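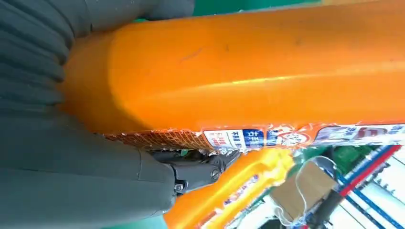
Checked by Arwel Nicholas, Marras packing room, 17th May
Read over by Adelmo Bellini

Packing bench check: liquid detergent in orange bottles
Sheet 1584

1. Bench top. OK.
Green surface is flat and the edge is sound. Wipe down with a damp cloth at the end of the shift, and dry it before any labels go near it.

2. Yellow sheeting on the bench. NEEDS ATTENTION.
Tape any raised seams and keep the sheeting back from the edge on the seated side. A sleeve can catch there and drag the bottles with it. Same comment was made in February.

3. Bottles at the bench. OK.
Lay them flat, caps facing the middle of the bench. Do not stand them on the sheeting. Anything over 900 ml goes to the Deron bench.

Orange plastic surface, printed label strip showing.

4. Surface marks. PASS WITH COMMENT.
Light scuffs and fine scratches in the orange plastic are acceptable. A scratch you can catch with a fingernail is not, and the bottle goes in the reject tray.

5. Labels. PASS WITH COMMENT.
Ragged white edging along a label strip is to be noted on the batch card. Check that the printed panels can still be read. Do not trim the edge with a blade.
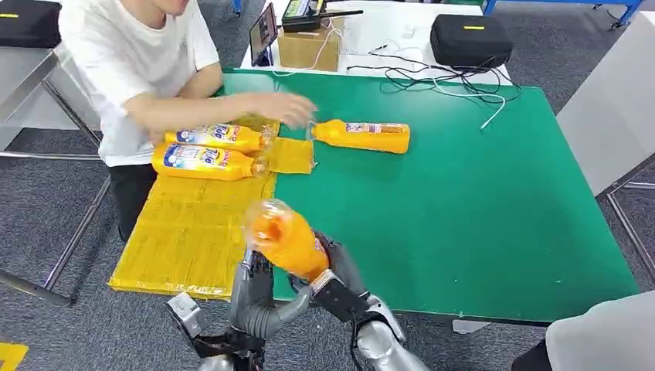

Items 3 and 6: bottles laid flat at the green bench.

6. Caps. OK.
Hand tight, then a quarter turn. Tip each bottle over a paper towel for 25 seconds. Any spot on the towel is a fail.

7. Loose scraps. NEEDS ATTENTION.
Pieces of yellow plastic go in the bin as soon as they are noticed. Gokness liners only, please, the Jevo ones split.

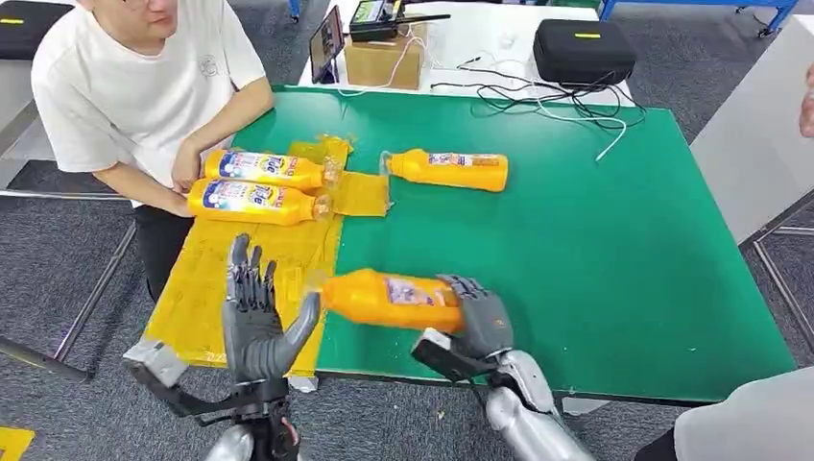 Item 7: crumpled yellow plastic near a bottle.

8. Seating. OK.
Seat height to allow both forearms on the bench edge. No complaints received.

Open actions: 2 (items 2 and 7). Arwel to recheck both before the next batch. Adelmo to order tape.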